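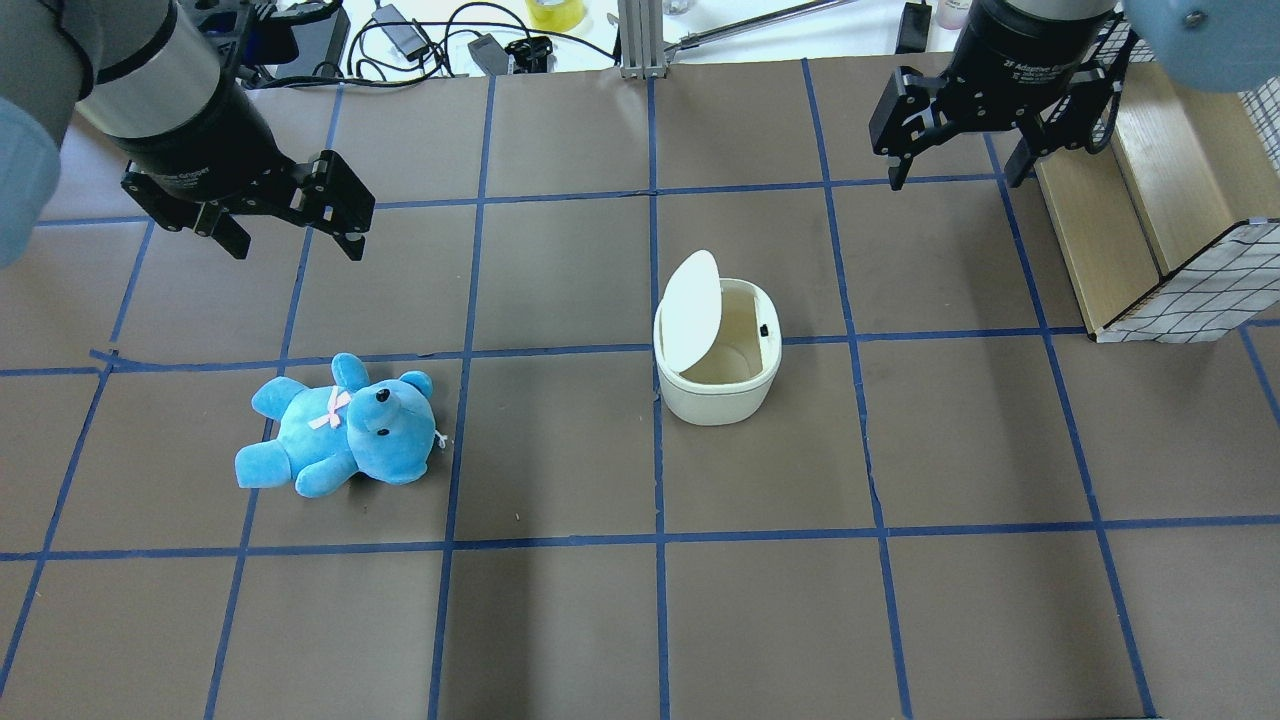
How long does a visit to the Grevari paper mill take? Plan for two hours, and one more if you want to see the archive.

March 21, 2018
By Krystyna Witkowska

We were 13 visitors at the open day, and the guide, Mr. Kubiak, met us at the gate on the river side. He speaks slowly and very clearly, for which I was thankful.

First we saw the pulp hall. The noise is strong there, so he explained everything outside before we entered. The older machine makes nearly 584 sheets in one shift, all for bookbinders. I liked the drying loft the most - it smells like wet linen and the windows look to the hills.

In the shop I bought 86 sheets of cream paper, too many for my suitcase. The next open day is in October. The bus from Vodard stops at the bridge, and from there you walk uphill.

Related
A morning at the Trivgate glass fair
Vodard by local train
Small museums open in winter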